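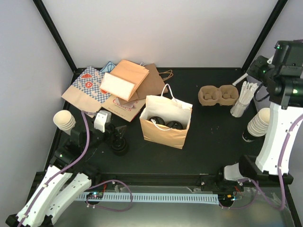
Bedar has changed its lunch menu again, and the soup now comes in two sizes instead of one. I have been eating there since it opened on the corner of Roltness Street, mostly at the counter by the window, and I keep notes on what I order. The notes are dull but they make it easier to say what is different. The main difference this time is that more of the menu has been written for taking out. Soup and hot drinks travel in lidded cups, and two black lids side by side in the bottom of a kraft bag with twisted handles is a fair summary of lunch on our street at the moment. The bag stands up by itself, the cups hold each other upright, and a flat bread goes down the side.

I went 9 times in February. Five of those were eat-in and the rest I carried back to the office, a walk of five minutes if the lights at the crossing are kind.

The lentil soup is the same recipe as before. Lemlem Chala, who runs the kitchen, confirmed this when I asked, and said the only change is that it is finished with the spiced butter in the pan and not in the bowl. In the bowl the butter sat on top and you got most of it in the first three spoonfuls. Now it is even all the way down. I preferred the old way when eating in. For a cup it is clearly better, as the old version left an orange ring on the lid and not much on the soup.

The split pea is new. It is thicker, pale, and needs salt. I had it twice and added salt both times. It holds its heat for longer than the lentil, which I put down to the thickness, and it was still too hot to eat quickly after the walk. The large is too much for one person with bread. The small is slightly too little without it.

The flat breads are made on a griddle behind the counter from half past eleven. Before that you get yesterday's, warmed, and the menu does not say so. Prys Voyle from the bakery at Rultau told me they were supplying a few loaves as well, and there is now a seeded brown on the board most mornings. It is a good loaf with a close crumb. It goes soft if it is packed against a hot cup, so ask for it to be wrapped separately.

Coffee is much as it was. The beans have changed to a darker roast and the flat white has lost some of the sharpness I liked. The filter is better than it was last year, or at least it is fresher - they brew smaller amounts and the pot no longer sits. If you want milk in the filter you have to say before they put the lid on.

There are two things I would not order again. The aubergine roll is mostly roll. The ginger cake is dry at the edges, and the edge piece is the one you tend to be given after one o'clock.

Opening is at eight and the kitchen stops at three. The queue is worst between twelve and twenty to one. You can ring ahead, but the phone is next to the griddle and they do not always hear it. I tried it on four of the take-out days and got through on two.

The James, across the road, has put soup on as well. I have had it once. It was tomato, and sweeter than I would like, with a good roll and real butter. Eat-in only so far, with proper bowls. I will go back when they have something other than tomato on and add a note here.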